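Jedwood Laundromat Reopens With Longer Hours and New Water Line

The coin laundry on Jomum Street in Jedwood is open again after a two-month closing for plumbing work.
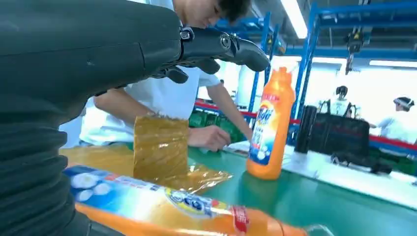

What has changed

The laundromat, which is run by the Breltonari company, now opens at 6 a.m. and takes its last wash at 10 p.m. Before the work began, the doors were locked at 8 p.m., and people who worked late shifts at the packing plant had asked for more time in the evening.

Most of the work was under the floor. The old water line dated from when the building was a grocery store, and it could not keep up when all the washers were in use. The new line runs straight from the street main. The drain at the back of the room was also replaced, along with two floor grates.

The price of a regular wash stays the same. A large load costs a quarter more than it did in the spring. Dryers still take quarters, and the change machine by the front door has been repaired. Cards can be used at the washers but not at the dryers. The company says it has no date yet for changing those over.

Detergent and supplies

The vending machine that sold single packets of detergent has been taken out and will not be coming back. Customers should bring their own soap. The shelf near the folding tables can be used while a load is running, but bottles left there overnight will be thrown away.

Soap made for high-efficiency washers is required in the front-loading machines. Signs with the amount to use for each load size are posted above the washers. Too much soap was one of the causes of the slow drain, according to a notice the company mailed to 400 homes near the street in November.

Parking and bus service

The side lot on Åberg Lane has been repaved and is free for customers for up to 2 hours. Overnight parking is not allowed. The entrance from Jomum Street is still blocked by a construction fence, so drivers need to come in from the lane. The 212 bus has gone back to its regular stop in front of the building.

The restroom is closed until a new sink arrives. Drop-off service, where staff wash and fold by the pound, will start again next month. Orders brought in before noon will be ready the following day. Comforters and rugs will be charged by the piece, and a price list will be kept at the counter.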